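Folding Day at Lendley
28 Dec 2023

Well, the Christmas dinner is eaten, the last of the visitors have gone home, and we are left with that funny quiet stretch before New Year when all I want to do is put things in order. So I thought I'd finally get round to the shirt page I promised back in February (sorry, Dennis!). I do tend to go on, so put the kettle on first.

Most of what I know about folding came from Da-eun Ryu, who ran the Saturday mending table at Lendley for 16 years and could do a shirt while telling you a long story about her sister's wedding. She always buttoned up first, then laid it front side down, smoothed it from the middle outwards and brought the sides in before she went anywhere near the hem. Dennis Chege swears by rolling, and we have agreed to differ.

Long sleeves are where most people come unstuck, me included. Spread them well out before you start, and don't fret if they go off in different directions, you can bring them round later.

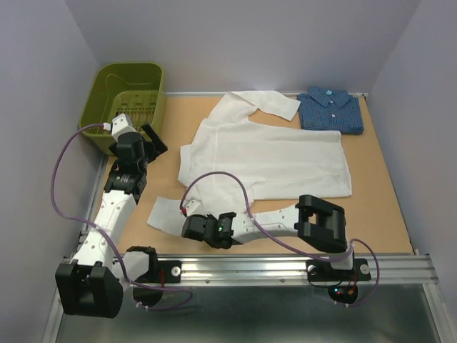 Thin white fabric is a devil for creasing, so I give mine a good shake and a stroke with the flat of the hand before the first fold. A checked shirt is far kinder. You can follow the lines of the pattern to keep your edges straight, and with the collar at the top and the buttons down the front it makes a lovely tidy parcel for the drawer.

Jumpers next, once I've found the ones the moths have left me.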